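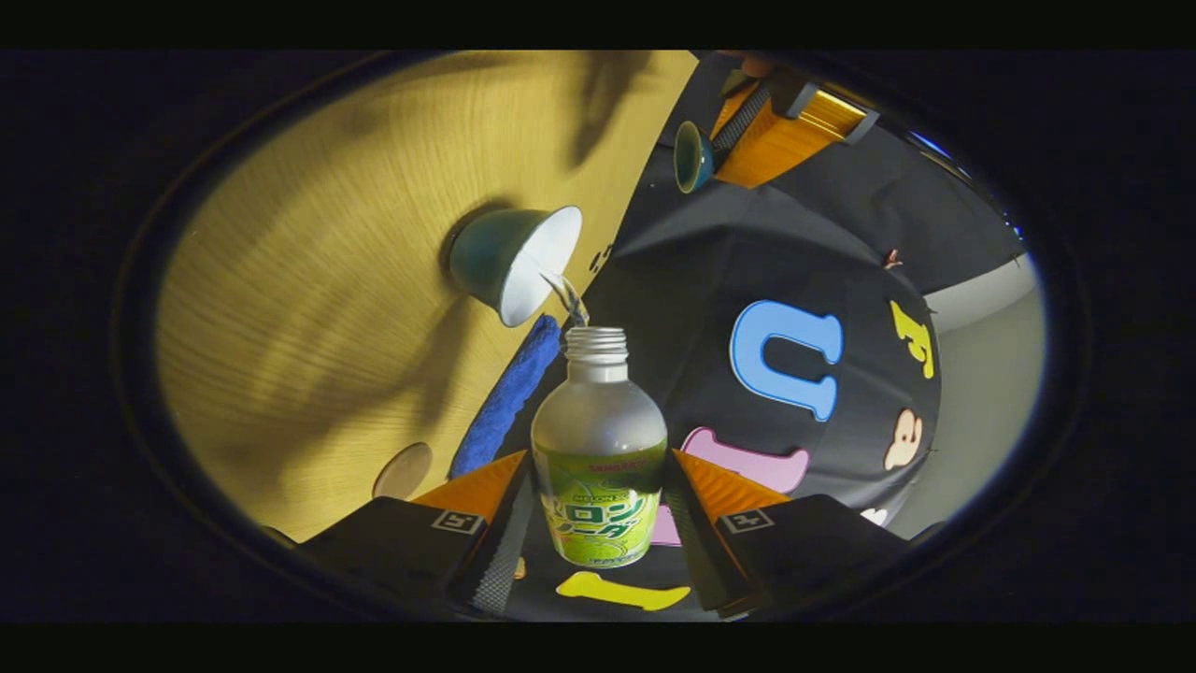

2 min read

6 July 2024
Workshop notebook, Larcombe bench

Third try at the ginger bug soda. Notes while I remember them.

Batch A: tap water, left out overnight. Batch B: filtered. Same sugar, same ginger (the knobbly stuff from the Meredith market, skin on). Fed both 5 days running, a spoon of sugar and a spoon of grated ginger each morning. B got going first, fizz at the edges by day three. A sulked. Could be chlorine, could be that A sits nearer the window. Should have put them side by side, didnt.

Strained both through the coarse cloth. Too coarse, bits in everything. Use the finer one next time, it's in the drawer under the scale.

Made 2,000 ml of base for each. Lemon juice, sugar, water, a pinch of salt. Tasted flat and too sweet before adding the starter, which is right, the yeast eats a fair bit of it. Last time I cut the sugar up front and got something like dishwater.

Bottling. Small neck, so slow going. Pour thin and keep it steady. A fat pour glugs and climbs back up the neck. Funnel is cracked, order another from Vetum when we do the airlocks. Leave two fingers of headspace. Tested reused soda bottles again next to the swing tops. Still like plastic for the first few days: squeeze the side, you know where you are. Glass tells you nothing till it goes.

Rinse caps in hot water, check the liners. Threw out 2 with the liner curling.

Left on the shelf by the boiler. Too warm in there by afternoon probably. The Plitmont notes (blue binder) say cooler and longer gives finer bubbles. Haven't tried it. Squeeze test morning and evening, fridge as soon as they're hard.

Evening: B firm already. A soft. Moved one B to the fridge early to see if it holds its fizz or goes dull.

Smell on B is good, lemony, a little bready. A smells of ginger and not much else. No film on either, no pink, nothing fuzzy. Starter jars topped up and lids back on loose.

To do
- finer cloth
- funnel, airlocks (Vetum)
- same shelf for both batches!!
- try 11 g less sugar in the base, only that, change nothing else
- label the fridge ones, last lot got drunk before anyone wrote down how they tasted
- wipe teh shelf, its sticky
- new starter in August if A doesn't pick up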